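Home recorders wanted – Skornden

Skornden is looking for 20 people to record everyday handling tasks at home with a hand-held gripper. The recordings train the Endale learning system. Each person records 100 short tasks. No experience needed – we lend the kit and train you in Drirkum. Work starts in February.

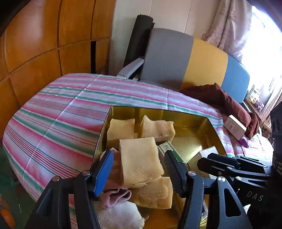
Gripper open around a foam block in a tray.

To apply, write to Mitiku Ayele by October 22, 2025.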